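4.2 양팔 따르기 과제

Skirell 양팔 키트의 평가는 Priteck이 제공하는 기본 구성을 그대로 두고 진행하였다. 기본 구성은 로봇 팔 두 대, 평행 그리퍼 두 개, 작업대 고정 카메라, 손목 카메라, 그리고 원격 조작용 소프트웨어로 이루어진다. 별도의 지그나 촉각 센서는 추가하지 않았으며, 제어 주기와 힘 제한값도 출고 시 설정을 유지하였다.

과제는 한쪽 팔이 머그를 잡아 들고 다른 쪽 팔이 음료 용기를 기울여 머그에 따르는 동작이다. 머그와 용기는 검은 작업대의 뒤쪽 가장자리에 늘어놓았고, 시행마다 배치 순서를 바꾸었다. 조작자는 Kamol Phetsri와 Sizwe Pretorius 두 사람이며, 본 시행에 앞서 각자 7일간 연습하였다. 수집된 시연은 모두 104회이고, 이 가운데 100회를 분석에 사용하였다. 나머지는 통신 지연으로 관절 기록이 누락되어 제외하였다. 작업대와 두 시점의 영상은 그림 3에 보였다.
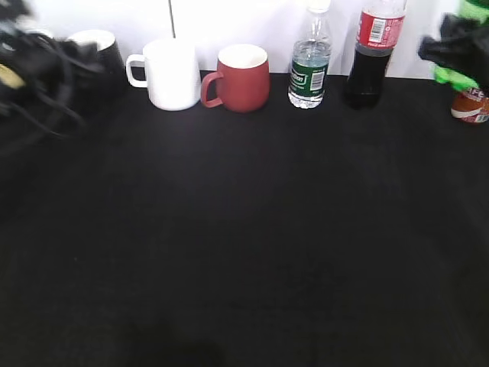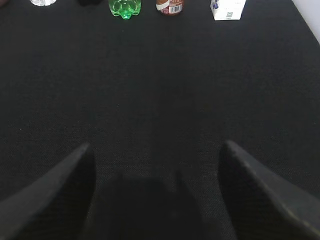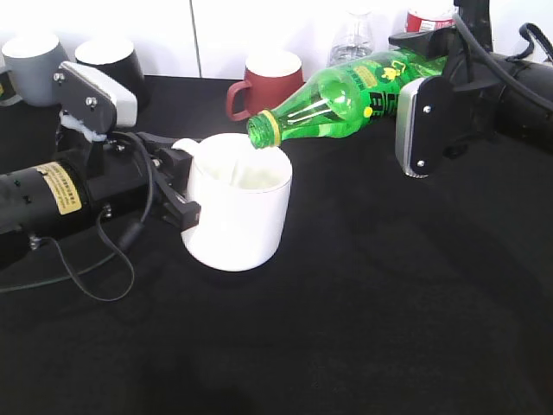
그림 3. 따르기 과제의 작업대와 용기. 왼쪽부터 (가) 고정 카메라, (나) 손목 카메라, (다) 고정 카메라.
사진: Duangjai Sukprasert

고정 카메라 시점에서는 머그와 병의 상대 위치를 파악하기 쉬웠으나, 팔이 빠르게 움직이는 구간에서 그리퍼의 윤곽이 흐려졌다. 그림 3(가)의 왼쪽 위가 그러한 경우로, 그리퍼가 검은색 머그와 겹쳐 둘의 경계를 구분하기 어렵다. 셔터 속도는 키트의 설정 화면에서 변경할 수 없었다. 제조사 설명서에는 설정 파일을 직접 수정하는 방법이 나와 있으나 기본 구성의 범위를 벗어난다고 보아 적용하지 않았다.

손목 카메라에는 벌어진 두 손가락과 작업면이 함께 들어온다. 다만 (나)와 같은 자세에서는 뒤쪽에 놓인 용기의 아랫부분만 보이므로, 접근 초기에 용기의 종류를 판별하려면 고정 카메라의 영상을 함께 참조해야 했다. 두 조작자 모두 접근 단계에서는 고정 시점을, 파지 직전에는 손목 시점을 주로 보았다고 답하였다.

따르기 단계에서는 두 팔의 높이 차이가 문제가 되었다. (다)에서 왼쪽 팔은 흰 머그의 아래쪽 절반을 옆에서 잡고 있고, 오른쪽 팔은 초록색 병의 바닥 쪽을 잡아 병목을 머그 테두리 위로 내밀고 있다. 병의 바닥 쪽을 잡으면 병목까지의 거리가 길어져, 손목을 조금만 돌려도 병 입구의 위치가 크게 달라진다. Pretorius는 병의 중간을 잡는 방식을 선호하였으나, 이 경우 그리퍼가 머그에 가까워져 충돌 방지 정지가 더 자주 발생하였다. 어느 파지 위치가 유리한지는 이번 자료만으로 결론짓기 어렵다.

케이블 처리도 기록해 둔다. 왼팔의 케이블은 (다)에서와 같이 작업대 위까지 늘어지며, 키트에 포함된 고정 클립만으로는 이를 팔에 밀착시킬 수 없었다. 분석 대상 시연에서 추출한 2,752개가 넘는 정지 영상을 검토할 때에도 케이블이 보이는 영상은 따로 제외하지 않았다. 이 영상들을 이용한 파지 위치 분류 결과는 4.3절에서 다룬다.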